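Starkbridge よくある質問
最終更新 2020-08-25

録音の粗い音楽ばかり紹介している小さなレビューサイト兼カセットレーベル、Starkbridgeへのお問い合わせから、返信の文面を毎回考えるのに疲れたものを選んで載せました。メールを書く前にひと通り目を通していただけると、お互いの夕方が少し長くなります。

レビューしてほしい音源があります。どう送ればいいですか。
試聴リンクを一つ、メールに貼ってください。一つでいいのです。十二曲のリンクが十二通に分かれて届いたことがあり、八曲目はいまだに見つかっていません。添付ファイルは受信箱が詰まるので開かずに消します。カセット、7インチ、CD-Rの郵送も歓迎しますが、返却はしません。

送ってからどのくらいで載りますか。
現在、順番待ちは146作品です。月に7本書ければ上出来という運営ですので、あとは割り算をお願いします。急ぎの方には、順番を飛ばせる有料プランをご用意していません。発売日に間に合わせたいというご相談もいただきますが、当サイトで発売日に間に合った記事は過去に一本きりで、それも先方の発売が延びたおかげでした。

必ず載せてもらえますか。
いいえ。載らない理由の大半は、書くことが思いつかなかったというだけです。出来の良すぎる作品ほど、この理由で落ちます。ギターの調弦が曲の途中で諦められている作品などは、筆が進んで困ります。

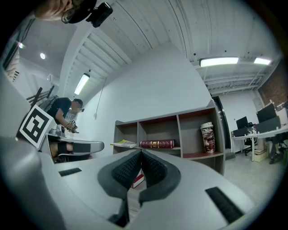 掲載を見送った場合、こちらから連絡は差し上げません。断りの手紙というのは書くほうも読むほうも気が滅入るもので、一時期は丁寧な定型文を使っていたのですが、それに感激した方から新作がまた三枚届き、廃止しました。半年たっても載らなければ、縁がなかったか、書きかけの原稿が下書きの中で眠っているかのどちらかです。

点数をつけないのはなぜですか。
最初の年は100点満点でつけていました。ところが読み返すと、ほとんどが72点から75点に収まっており、その三点の差を筆者自身が説明できませんでした。以来、文章だけにしています。気に入ったかどうかは、段落の長さでだいたい見当がつくはずです。

けなされた場合、記事を取り下げてもらえますか。
曲名や演奏者の誤りはすぐに直します。「歌が下手」と書かれた件については、録音を直していただくほうが早いかと思います。なお、当サイトで「下手」は褒め言葉として使われることがあります。使われないこともあります。前後をよくお読みください。

Unditzというバンドの記事ばかり多い気がします。
多いです。好きなのです。二つのコードと鼻歌だけでアルバムを一枚作り、次の作でコードを一つ減らした人たちを、どうして放っておけるでしょうか。公平さをお求めの方は、ほかにきちんとした媒体がたくさんあります。メンバーの連絡先は知りませんので、お手紙の転送もできません。

Kumarasingheシリーズとは何ですか。
当レーベルが毎年8月に出しているコンピレーション・カセットです。一本500円、限定100本。名前の由来もよく聞かれますが、第一集の打ち合わせで誰かが言い出し、誰も反対しないうちにラベルが刷り上がっていました。再プレスの予定はありません。限定と書いた手前もありますし、ダビング作業をもう一度やる気力がないという事情もあります。

参加したい場合は。
一曲三分以内、未発表のものに限ります。三分を超えた分は編集で切ります。第二集では七分のドローン曲を三分で切ったところ、作者から「前より良くなった」と返事が来ました。こちらとしてはやや複雑です。謝礼は完成品二本です。 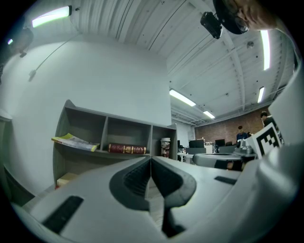 カセットのジャケットは自分で描いてもいいですか。
どうぞ。印刷はSendberg印刷室の黒一色、紙は薄手で、細い線と淡い灰色は容赦なく消えます。夕暮れの湖畔を水彩で描いてくださった方には、たいへん気の毒な仕上がりになりました。目安がほしい方は上の写真の右端近く、白い縁の中に黒い角ばった模様が入った四角い札を見てください。あのくらい白と黒がはっきり分かれた図柄なら、Sendbergの機械も手の出しようがありません。タイトルを入れる場合は太い書体でお願いします。手書き文字も結構ですが、読めなかったときは読めたとおりに目録へ載せます。

カセットを再生する機械を持っていません。
購入される方の半数はそうおっしゃいます。ダウンロード用の番号を紙片に印刷して同封していますので、音はそちらでお聴きください。番号の0とOが見分けられないという苦情は承知しています。両方試してください。

買ったカセットの音が揺れます。
曲名を控えたうえで、まず別のカセットを再生してみてください。それも揺れるなら機械のほうです。揺れないなら、元の録音が揺れている可能性が高いです。Unditzの作品であればまず間違いなく後者です。テープが絡んで出てきた、片面が無音だったなどの場合は交換しますので、本体を送り返してください。ただし第三集のB面最後の曲は、もともと無音です。

通販の発送はいつですか。
週に一度、まとめて出しています。ご入金の翌朝に「まだですか」と書かれましても、まだです。送料は何本でも同じですので、まとめ買いの方が得をします。ケースの角の小さな割れは、申し訳ありませんが交換の対象外です。

ライブ会場での手売りはしていますか。
呼ばれれば行きます。机は貸していただけると助かります。釣り銭は用意していきますが、開演直後に一万円札を出されると、そこで当方の営業は終了します。

広告を出したいのですが。
枠はページの一番下に一つだけあり、いまは自転車の空気入れの広告が入っています。先方が飽きるまでそのままです。

ライターを募集していますか。
していません。ただ、好きな作品について勝手に原稿を送ってくる方はいて、面白ければ載せます。長さは自由、原稿料は在庫のカセットから好きなものを三本です。「唯一無二」「珠玉」「化学反応」の三語が出てきた原稿は、その語を抜いてから読みます。抜いたら本文が残らなかったこともありました。

ここにない質問はどこへ送ればいいですか。
問い合わせフォームからどうぞ。返信は発送作業の合間に書いていますので、封筒が多い週は遅れます。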